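Standby Power in Shared Kitchens
Student project report, Grandelmont

2. Method

We put a plug-in meter on each electric kettle in the Alach residence and read it every Tuesday evening for nine weeks. Residents wrote down each boil on a sheet by the sink. The sheets list 2491 boils, and 251 of them had no water amount, so we left those out.
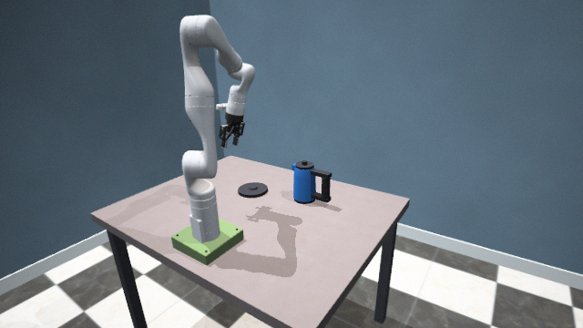
3. Results

Overfilling used far more power than standby. Two kitchens kept poor sheets in October and their totals are probably too low.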